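Notebook, table clearing bench – what to buy for the second half

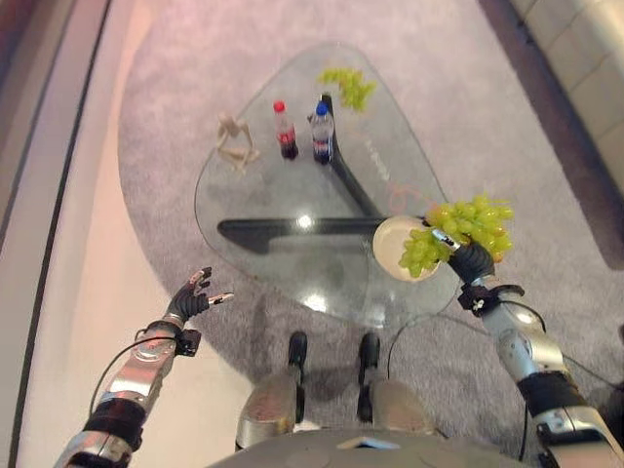 Asbridge, 6/8/22

Present: me (Sandamali Chowdhury), Oratile, Xolani. Róisín joined by phone for the money part.

The purpose of this entry is to have one place where the buying list is written, with the reason for each line, before I send it to Pravesh Le Roux. The last list was spread over three emails and we ordered the same connector twice.

What we are planning for: the humanoid must clear a coffee table, two-handed, with the objects we already use – the plate, the grapes, the two bottles, the wooden mannequin. The current work is the plate in the right hand with grapes on it, left hand free. I want the left hand to have its own job by the end of the season, and the list is made with this in mind.

Money

We have 2,924 left in the equipment line. Róisín confirmed this number and says it does not include the service contract, which is paid from another place. She also says that what we do not order before February goes back to the general budget. So it is better to decide slowly now than fast in January.

Of this, 1,488 is the quote from Mthembu for one set of spare fingers for the right hand, complete with tendons and tips. It is half of everything and I don't like it. But the delivery is long, and if a finger breaks in the autumn we stand still. Oratile asked if we can buy only the thumb and two fingers. I wrote to Mthembu with this question. If they say yes, the numbers below will change and I will make a new page.

Left hand: no spares for now. It does less work. Xolani does not agree, see his note at the end.

Cables

Both arms have a cable hanging outside the arm. On the right side it makes a loop under the wrist, and when the arm is reaching over the table this loop is over the carpet. I looked at it again this morning and I want it on the list as a real item and not as "we will tape it". Options:

Cuswood sells a textile sleeve with hook closing, 70 for a pack. One pack is enough for both arms if we cut carefully.

Pukel has a proper cable guide, screwed on the forearm. Nicer, but it needs holes, and the mounting place near the wrist is already taken by the small black bracket. Xolani would have to draw an adapter.

Decision: sleeve from Cuswood. The guide can come later if the sleeve is too stiff when the wrist is turning. To check: does the sleeve stay away from the black straps, so we don't need to open it every time we adjust them?

The table

Long discussion, longer than it deserved. The glass top gives a strong white reflection in the head view, near the middle where the bars of the base come together, and another smaller one nearer to the front. Also the dark bars are seen through the glass, and the lower half of the water bottle looks dark when the bottle is in front of a bar. For the segmentation this is a real difficulty. Oratile wants to buy a second table with an opaque top, so we can train on the easy one first.

My opinion is that we keep the glass table as the main one. Customers have glass tables. But I agree that we need a comparison, and we don't need to buy a table for this. We can put a matte sheet on the glass. I will measure the top and ask for a cut sheet with rounded corners, the same triangle shape. No price yet. If it is more than a simple second-hand table, Oratile wins.

Lighting is connected with this. Pukel offers a pair of diffused panels for 600. I was against it at the beginning, then less against it. With the panels we could move the reflection where we want it, or at least soften it, and the same panels would be useful for the shelf bench. Please nobody order them before we have tried to hang the white fabric from the store room. Xolani will do it, he is tall.

Objects

Plate: we have the one round white plate. The hand holds it by the edge, tilted, and the grapes are heaped until they go over the rim. If the plate falls on the glass I do not want to see the result. To buy: several more of the same shape, in melamine, same white. Cheap, so it goes on the small purchases card. The important thing is the thickness of the rim – bring the present one to the shop and compare.

Grapes: two bunches in use, one on the table and the bigger one on the plate. Keep both. One smaller spare bunch would be good so we can make the plate less full for the first two-handed trials. Same card.

Bottles: no purchase. Please keep the red cap and the blue cap with their own bottles, the labels in our recordings depend on it.

Mannequin: no purchase. I had written a second one on my list and then removed it. It is a difficult object for grasping because of the limbs, and one difficult object is enough.

Fingertips

The small silver caps on the fingertips, which are easy to see on the left hand when it is open, are good for bottles in my experience and less good for the plate. Oratile would like to test a rubber cover on the tips. Mthembu has them but only with the finger set, and they did not write if the price of 1,488 includes them or not. This is my second question to them. If it is not included, we make a test with what we have in the drawer before paying anything.

Sum, as it stands today

Finger set, Mthembu: 1,488
Panels, Pukel (on hold): 600
Sleeve, Cuswood: 70
Matte sheet: price to come
Plates, small bunch of grapes: small purchases card, not counted here

With everything on it we are still under the limit, and there is place for the sheet or for a table. There is not place for a second finger set, and I ask everybody to remember this when the Mthembu catalog arrives.

Not on the list, but asked

A new carpet. No. The feet are behaving well on this one and the edge where the carpet meets the pale floor is a useful test for later. If we change it, all the balance settings must be checked again.

A second robot body for the legs. Xolani was joking, I think.

To do

Me: Mthembu, both questions. Measure the glass top.
Oratile: rim thickness, then plates.
Xolani: fabric test, with the lamps as they are now, and again with the blind down. Write the exposure values here on the next page.
Róisín: order the sleeve when Pravesh has signed.

Note from Xolani, added after lunch: I want it written that the left hand is going to need spares too if we give it the bottles. It has been spared until now only because it hovers. I suggest we ask Mthembu for a price on left fingers in the same letter, without ordering.

Fair, I added it to the letter as a third question. – S.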